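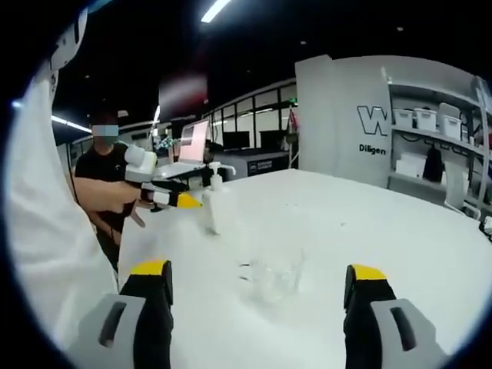

4.2 Lane choice on restarts

The timing records described in Section 3 were cut down to restarts in which the leader had a free choice of lane. Double-file restarts with an assigned lane were dropped, as were those followed by another caution before the field had completed a full green-flag lap. This left 1,940 car-restarts from the Clandlow and Jindstead ovals. A car-restart is one car on one restart, so a single restart adds as many rows as there were cars on the lead lap.

The outcome variable is the change in running position between the restart line and the scoring line two laps later. Positions at the restart line were taken from the Brukik transponder loop. Where the loop missed a car, the position was filled in from the pit wall sheets, and the row was flagged. Flagged rows were kept in the main model and dropped in the check reported in Section 4.4.

Lane was coded as inside or outside at the point where the leader accelerated. A car that changed lane before the restart line kept its original code. The alternative, coding lane at the line itself, would mix the choice with its result: drivers who got a good launch were also the ones with room to move down. Row was entered as a separate term, and the two were allowed to interact.

At Clandlow the outside lane gained positions in the first three rows and lost them farther back. The change of sign falls near the fifth row in the night races and somewhat earlier in the afternoon races. Jindstead shows no such change. The inside lane is better in every row there, and the gap widens toward the back of the field. We attribute the difference to banking, which is progressive at Clandlow and flat at Jindstead, though with only two tracks the point can't be tested directly.

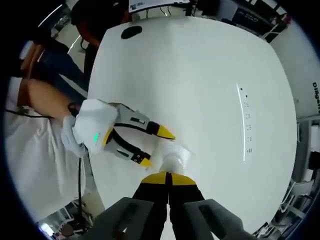 Beca Ruddock argued, on reading an earlier draft, that the Clandlow result may reflect tire age more than lane. Her reasoning was that leaders on old tires tend to pick the outside to keep momentum through the first turn, and that the cars lined up behind them have usually stayed out as well. If so, the outside lane would hold a larger share of worn tires in some restarts and a smaller share in others, and a pooled estimate would hide this.

To check, we added laps since the last tire change for each car and split the sample at 40 laps. The row pattern survives in both halves. It is weaker among cars on older tires, and in that group the estimate for the third row can't be told apart from zero. Ruddock's point therefore holds in part: tire age accounts for some of the outside advantage in the front rows, but does not remove it. The full coefficients are in the appendix, together with a version in which tire age enters as a smooth term.

A second concern is that teams differ in how freely they let the driver choose. The Mostyn entries used a fixed rule for most of the season, taking the inside whenever it was open, and were changed to driver's choice in August. Leaving those cars out moves the estimates by less than one standard error.

Figure 5. White tabletop in an indoor hall, with the gripper fingers apart.
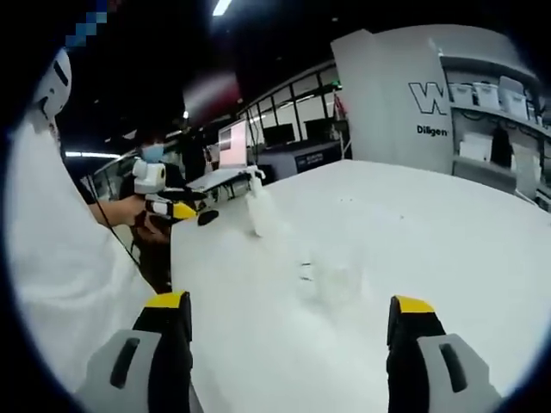 Removing restarts in the final stage has a larger effect. Drivers gave up fewer positions late in the race regardless of lane, and blocking was more common on both tracks. With these restarts left out, the Clandlow sign change moves back by one row and the Jindstead gap narrows slightly. We report the full-race estimates as the main result and use the reduced sample only for the comparison with the simulation in Section 5, where no blocking is modeled.

Standard errors are clustered by restart throughout. Clustering by race instead makes them wider, mostly at Jindstead, where fewer races were run.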